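Plerero Student Arm Project
Set-up and Session Guide for Club Members

Section 4: Setting up the brush sorting task

This section covers the brush task from a cold start to the first saved run. It assumes you have done the safety induction in Section 1 and that both arms were homed at the start of the session, as in Section 3. If the arms have been switched off since then, go back and home them again before doing anything here.

You need two people. One drives and the other stands by the stop button. Swap over every 26 runs, or sooner if the driver is getting tired. Driving for longer makes the movements jerky and the runs end up being thrown out.

4.1 Before you start

1. Put the gate chain across and tell anyone working at the desks that the arms are going live.

2. Check that both stop buttons are released. Press each one once and release it again. The status page should show "stopped" and then "ready" both times.

3. Look over the gripper fingers on both arms. Scratches on the front faces are fine. A crack, a loose screw or a pad that moves under your thumb is not. Change the finger using Section 7 and write the change in the arm log.

4. Wipe the wrist camera with the dry cloth from the Diltum case. Don't use the bench cleaner on it.

5. Make sure no cable lies across the table or over the rails.

CAUTION: Keep your hands off the table whenever the status page says "ready" or "running". If you need to move a brush, press stop first. This applies to the driver as well.

4.2 Laying out the brushes

The task uses 5 brushes. They are kept in a roll in the top drawer marked MacDonald, with the spare fingers. The mix of lengths and thicknesses is deliberate, so please don't replace a lost brush with whatever is in the art room. Ask the equipment lead for one from the same set.

6. Press stop.

7. Take the brushes out of the roll and drop them on the wood from a low height. Straighten any that are lying on top of each other. Leave the angles as they fall.

8. Move any brush that is resting on a rail. The fingers can't get under a handle that is raised at one end, and they will push it off the table.

9. Leave the white mushroom-shaped object at the far edge. It stays there for every run. A brush may lie in front of it but must not touch it.

10. Drive the first arm down over the table until the fingertips are just above the wood, then bring the fingers close together. Compare the wrist camera view on the monitor with Figure 4.

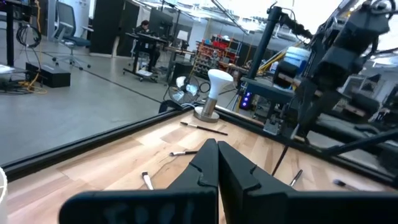

Figure 4. Wrist camera view with the fingers low over the table and the brushes laid out.

Your brushes will be in different places from the ones in Figure 4. What matters is that both fingertips are in view with a narrow gap between them, and that you can see the far edge of the table. If one finger is missing from the view, the camera bracket has slipped. Loosen it, turn it back to the paint mark and tighten it again.

Note: Bright ceiling lights can wash out part of the wrist view. A pale patch in the top corner is acceptable. If the patch reaches the table, turn off the row of lights nearest the arms and wait for the picture to settle.

4.3 Checking the grip

11. Set the grip force to 125 on the Prakon controller page. This is a controller setting and has no unit. The page goes back to its default whenever the controller restarts, so check it again after a break.

12. Release stop, pick up the thickest brush by the middle of its handle and lift it a hand's width. Hold it there while your partner counts to ten.

13. Put it down and do the same with the thinnest brush. Thin handles tend to roll when the fingers close. Come down square to the handle and close slowly.

14. If a brush slips, clean the inside of both fingers and try again before touching the force setting. Never pick up by the bristles — they splay, and the brush comes out of the grip at an angle.

CAUTION: Keep the second arm parked at its own side of the table during the grip check. The software does not stop the two arms from hitting each other at low heights.

4.4 First recorded run

15. Open a new session on the status page. Enter both sets of initials and choose "brushes" from the task list.

16. Check the run counter. It carries on from the last session and should match the final line in the paper log. The October group finished on 2,383, so any number lower than that means you have opened the wrong folder.

17. Press record, wait for the tone, and move the brushes one at a time to the drop area. Any order will do.

18. Press record again to end the run. Mark it "good", "slip" or "bad". If you touched a rail, mark it "bad" even when the brushes ended up in the right place.

19. Press stop, drop the brushes again as in step 7, and carry on.

Runs marked "slip" are kept. Please don't delete them to tidy up the list, as the software group uses them.

For packing away, see Section 5.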